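Seed starting on a windowsill, revised for the February sowing.

**Mix.** Use a fine, peat-free seed mix, sieved through a 1/4 inch screen. Moisten it before filling. A handful squeezed hard should hold its shape and release one or two drops. Dry mix floats the seed to the surface at the first watering and is difficult to wet again.

**Containers.** Anything 3 inches deep with drainage will serve for tomatoes and peppers. Paper cups last five weeks on a tray before the base softens. Punch two holes in the bottom with an awl, from the inside out, so the torn edge does not hold water. Fill to half an inch below the rim and tap once on the bench. Do not press the mix down.
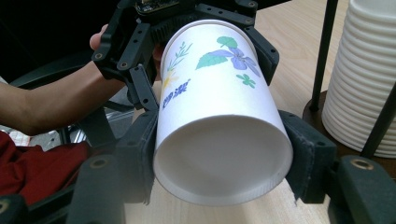

Sow at a depth of twice the seed's width. Lettuce and celery need light and go on the surface. Label each container at sowing – variety and date, in pencil. Ink fades under lamps.

**Heat.** Peppers want 80°F at the root, tomatoes 75°F. Measure in the mix. The air above a heat mat reads several degrees low. Take the mat away once half the seedlings are up.

**Light.** A south window in February gives leggy plants. Hang a lamp 5 inches above the leaves and raise it as they grow. Fourteen hours on a timer is enough.

**Water.** Fill the tray from below, wait 20 minutes, pour off what remains. Green film on the surface means the mix is staying too wet. Scrape it off and skip one watering.

**Potting on.** Move when the first true leaves are open. Hold the seedling by a leaf – never the stem. Tomatoes can be set down to the seed leaves, peppers at their original depth.

Viola Zuccaro, Leststead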